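Sedow Handling Kit: Evaluation Progress Report
Prepared for the Undotmont Equipment Fund
Report date: 1/21/23

1. Purpose of the work

The Fund is paying for an independent review of the Sedow handling kit before it is offered to small packing shops under the equipment loan plan. The kit is sold by Natemwood as a software and setup package for an existing single-arm cell. It includes a grasp planner, a teaching interface and a set of stored routines for common containers. The arm and gripper are not part of the price.

This report covers the first stage, which deals with plastic bottles. Boxes and pouches follow in the second stage.

2. Work completed

Installation took 2 working days, against the single day stated in the kit manual. Most of the extra time went to the calibration routine, which rejected the table plane until the tolerance value was entered by hand. The manual gives this value in an appendix and does not refer to it in the setup chapter.

To date 477 pick attempts have been logged with the stored bottle routines. Of these, 348 were completed without operator input. The remainder were stopped by the operator, timed out in planning, or ended in a missed grasp. A breakdown by cause will be given in the final report. The log format does not separate a planning timeout from an operator stop, and the entries are being sorted by hand.

Small bottles are picked from above, by the top. The planner allows the bottle to hang at an angle during transfer and corrects the angle only at the place step.
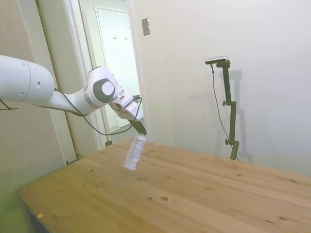 Mondal, which is reviewing the kit's cost on the Fund's behalf, objects that correction at the place step adds cycle time on every pick and asks that the two steps be timed separately. It also considers the license fee hard to defend for a shop that handles only one container type.

We accept the first point. Separate timing has been added to the test plan and will be applied to all further runs. The second is a matter for the Fund, though we note that the license is sold in one tier only and cannot be reduced to a single routine.

3. Bottles lying flat

The stored routines assume an upright container. For a bottle on its side, the operator has to select the "free pose" mode, which is listed as standard in the product sheet but is off by default. In this mode the planner chooses a grasp point along the length of the bottle. Transparent bodies are the harder case for the planner, and the label area is used as the main reference.

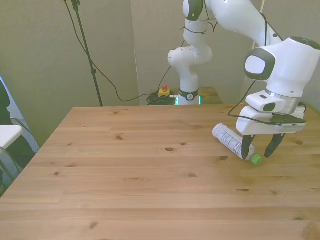
Figure 2. Gripper beside a clear bottle with a green cap, lying on its side.

Natemwood has been sent 11 questions on free pose mode and on the log format. Replies to the log format questions have been received and are usable. Those on free pose mode are still open.

4. Budget and schedule

Spending is within the approved amount. The added installation time was charged to the reserve line. No change to the total is requested.

Box and pouch trials start in February, once the separate timing has been checked on the bottle routines. If the open replies have not arrived by then, free pose mode will be reported as tested with default settings only.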